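Trollwood Repair and Reuse: report to the Filali Fund, second half of the grant year

The grant paid for bench space, replacement parts and one part-time coordinator. We opened to the public in September and have kept to the hours we set out in the application.

Residents brought in 1,306 small electrical items. Of these, 791 went home working. Another 227 are waiting on parts, mostly kettles and lamps. The rest were stripped for spares or sent to the county recycler. Spending on parts is under budget, but rent went up in the fall and we have moved money from the printing line to cover it.

The Flovex booking system is in use at the front desk. It still drops the phone number on repeat visits, so we keep a paper list as well.
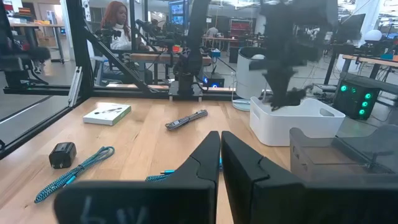 Trollwood, December 29, 2023

Chargers and cables have become the largest group of donated goods. They are now tested and sorted by connector before going on the free shelf. Anything with damaged insulation is scrapped.

For the next period we ask to carry the unspent parts money forward. We would also like to add a second evening for lamp rewiring, which has a waiting list. Receipts are attached.

Teresa Ó Dubhghaill
Coordinator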